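About Sudix: Open Day

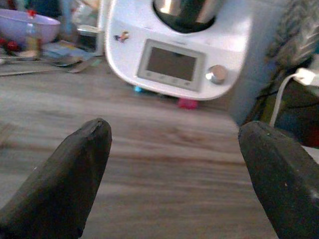
Sudix builds and tests two-finger grippers for household manipulation. Our workshop opens to visitors each January, in sessions of 15 people lasting 90 minutes. Demonstrations run at a kitchen counter with ordinary clutter: a white food processor with a steel bowl, spoons, a charging cable. Thoa Hồ explains grasp planning; Arsalan Ghauri covers finger wear and calibration. Bookings through the Amcombe office.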